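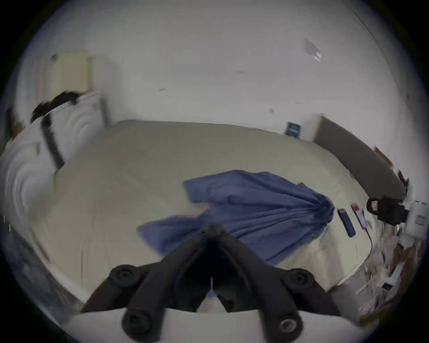 A-yeong Ko asked whether anyone here has put together a budget for hand-held grippers, the kind you carry around and squeeze yourself to record cloth handling, and I'll let the rest come in her own words. We have $3000 to get going on folding and picking up fabric on beds, and I keep going back and forth on how to split it. Do we buy two ready-made grippers from Lurno now, or one, and keep the rest for spare fingers, cables, storage and all those little things that never make it onto the first list? There's also a Giner kit that you assemble yourself, and I'm handy enough, but my evenings are short these days! We would like to be up and running in September 2020 if that isn't silly. Thank you so much in advance, you've all been kind to me before.

Tresumgate
Hi A-yeong, what a nice project! We went through the same thing and my advice is to buy two of the same, whichever maker you settle on. With one gripper, a cracked finger means everybody goes home until the mail comes (ask me about our August). Before you order, write to the seller and get the price of fingers, fasteners and the mount as separate parts, with shipping, and put three sets of fingers in the budget. Fabric work is gentle on them, but people do bump into bed frames and headboards more than you'd think. I'd also hold some money back for bedding, and get sheets and cloths in a few colors and weights. Thrift stores are wonderful for this, and you'll want some that are good and wrinkled anyway. Storage is the other thing, so please plan on a second drive for copies from the very start.

kalin_fan
Kälin. Had mine two years, no complaints. Pricey though.

Marlo
I'd try the Giner kit if you can spare a weekend, but only one of them, and see how it sits in your hand before you spend the rest. Mine felt heavy by the end of a long session and I ended up wishing I'd tried it on a friend with smaller hands first. Do ask them about returns on opened kits, as I never did get a clear answer on that.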